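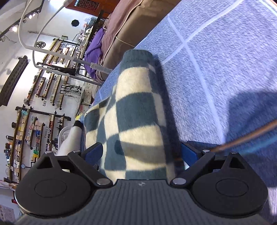 Photo: Usutska

News > Press Releases > Grippers and Handling

Category: Robotics / Product Testing

GRENDEN FINGERS BEAT THE OLD SET ON SOFT GOODS, BUT NOT BY ENOUGH TO SETTLE THE ARGUMENT

Usutska publishes results of its hand-held gripper comparison and advises buyers to wait

23 May 2020 – Usutska, an independent test shop for handling equipment, today released the results of a side-by-side trial of two finger sets for hand-held grippers. The trial looked at one narrow question: can a two-finger gripper pick up a knitted item, hold it and put it down where it is wanted, without an operator who has spent weeks learning how to baby it?

The short answer is sometimes. The makers' brochures say a good deal more than that, and Usutska suggests reading them with the results close at hand.

Two sets were compared. The first was the Grenden finger set, sold as suitable for "all household textiles." The second was the older Orkton set, which its maker no longer promotes for cloth at all. Both were fitted to the same type of hand-held body, and both were used by the same operators on the same days. Neither company paid for the work, and neither saw the figures before today.

Each set was given 700 attempts. An attempt counted as good only if the item was lifted, carried and released on the target without a second grab. The Grenden set managed 558. The Orkton set finished exactly 11 behind it.

Usutska doesn't consider that a victory for anyone. A gap that small could come down to which operator had slept better. The Grenden set also costs a lot more, and its claim to handle all household textiles doesn't survive contact with a sock drawer. Most of its failures came from thick knits, where the fingers closed on the fuzz and the weight of the item stayed behind. Thin cotton was easy for both sets. Anyone selling a gripper on the strength of a video of a dish towel should be asked to repeat it with something knitted.

Long tube-shaped knits got more attention than any other item in the trial, and the blue-grey and cream checkerboard one was used the most. A tube can be taken at one end, in the middle or by a fold, and each gives a different result. Held at one end, it tends to swing when the operator turns. Held in the middle, it folds over the fingers and hides the target. The brochures for both products show flat cloth only.

The work was done in furnished rooms as well as on a bench. Usutska has complained before about trials run on bare white tables under perfect light, and it would have been poor form to run another one. A rug changes the job. Fingertips catch in the pile, the operator can't slide under the item, and shadows from the operator's own arm fall where the item needs to be seen. On the bench alone, both sets looked much better than they did overall, and a company that tested only there would have a nicer number to print.

There are limits to this trial, and they should be stated plainly. All the gripping was done by hand. A person holding a gripper corrects for a bad approach without thinking about it, and a robot arm running on a controller will not. Usutska would expect both sets to do worse on an arm. How much worse is unknown, and the claim that hand-held results "transfer directly" to an arm, which appears in the Grenden sales material, is not supported by anything Usutska has been shown. A request for the data behind that line has gone unanswered since December.

Wear was checked too, though not for long enough to say much. After some 100 attempts the Grenden fingertips had begun to pick up lint, and operators started wiping them between runs. Wiping was then made a rule for both sets so that neither had an advantage. Usutska can't say what happens to a set that is never cleaned, and most sets in daily use will probably be treated that way.

The trial used the Joshi method for scoring a release, under which an item that lands on the target and then slides off counts as a failure. Some makers count it as a success. That one choice moves the totals more than the choice of fingers did, and readers comparing these figures with others should first find out how a drop was scored.

Usutska's advice to buyers is dull. Shops that already own the Orkton set have no reason to replace it for cloth work on the basis of these results. Shops buying for the first time should ask for a loan set and try it on their own items, on their own floors – and should bring the thickest knit they can find. Claims about "human-level" handling can be set aside until someone explains which human.

A second round is planned, with both finger sets mounted on an arm and the same group of knitted items. No date has been set. If the results turn out to favor the sales material, Usutska will publish those as well.

About Usutska

Usutska tests grippers, arms and controllers for small workshops and service companies. It sells no equipment and takes no commission on sales. The full results table, the scoring sheet and the list of test items are available on request from the Usutska press desk.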